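Hullholm Support Archive
Ticket: Label printer skips every other label after driver update
Product: Zurkton desktop label printer, USB
Status: Resolved
Opened: 27/08/2026

Reported problem

The printer at the Drencombe packing desk began skipping labels after the driver was updated. One label prints correctly, the next comes out blank, and the pattern repeats for the whole job. Stock is the plain white shipping label on a 700-label roll. The same stock had been in use since April without trouble. The status light stays green the whole time and no error shows in the print queue.

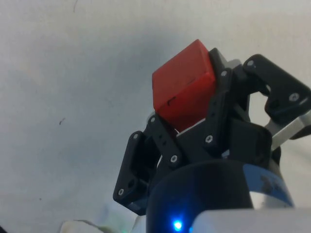
Posted by Hullholm Support, second line
Filed under: Printers, Drivers, Label stock

Initial checks

Power cycled the printer and the PC. No change.

Swapped the USB cable for a known good one and moved it to a port on the back of the PC. No change.

Printed the self-test by holding the feed button at power on. The self-test printed on consecutive labels with no blanks. The print head, platen and gap sensor are therefore working, at least at the settings stored in the printer.

Printed from a second application (plain text editor). Same skipping as before. This rules out the shipping software.

Settings found

The driver update had replaced the saved label size with its default. The default page is slightly longer than the label on the roll. When the driver sends a page longer than the label, the printer runs past the gap, looks for the next one, and feeds a whole blank label to get there.

Media type had also changed from "Labels with gaps" to "Continuous". With that setting the printer ignores the gap sensor during a job, which explains why the light never turned red.

Steps taken

1. Opened Printers, then Printing Preferences, then Page Setup.
2. Created a new stock entry with the width and height measured from a real label, leaving out the backing paper. Saved it as Drencombe Shipping.
3. Set Media Type to Labels with Gaps.
4. Went to the Advanced tab of Printer Properties and opened Printing Defaults. Entered the same stock there. Preferences only cover the current user, so the night shift login would still have had the wrong size.
5. Cleared the queue and restarted the print spooler.
6. Ran the gap calibration with the cover closed.

First test after these steps: no blanks, but the text sat too low and the last line of the address ran off the bottom. The vertical offset was still set to the old value. Set it to zero and printed again. Position correct.

Second problem during testing

A batch job of 400 labels stopped partway through with "Out of media", with plenty of stock left on the roll. Opened the cover and found a strip of label adhesive on the lower gap sensor. Cleaned it with a lint-free wipe and isopropyl alcohol, let it dry, and ran calibration again. The batch finished on the next attempt. 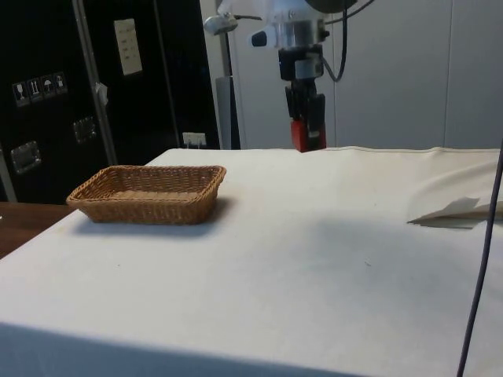

Do I have to calibrate again each time I change the roll?
Only when the new roll is a different size or comes from a different supplier. For the same stock, close the cover and press feed once so the printer finds the first gap.

Follow-up from customer

The desk ran 2000 labels over the next few shifts with no blanks. One label came out wrinkled at the start of a roll, which was put down to the roll being loaded off center. The guides have been moved in so they just touch the edges.

The customer asked whether to roll back the driver on the other PCs. We advised leaving it in place and exporting the stock entry from this PC, then importing it on the others through the Stocks tab. The Mahasneh shipping plug-in keeps its own copy of the label size, so it has to be changed there too, under Output, Label Format. If the two sizes differ, the plug-in's size is the one sent to the printer.

Resolution

Label size and media type corrected in Preferences and in Printing Defaults. Vertical offset reset. Gap sensor cleaned and calibrated. Automatic driver updates turned off for this printer at the customer's request.

Ticket closed. Reply to the original email to reopen it.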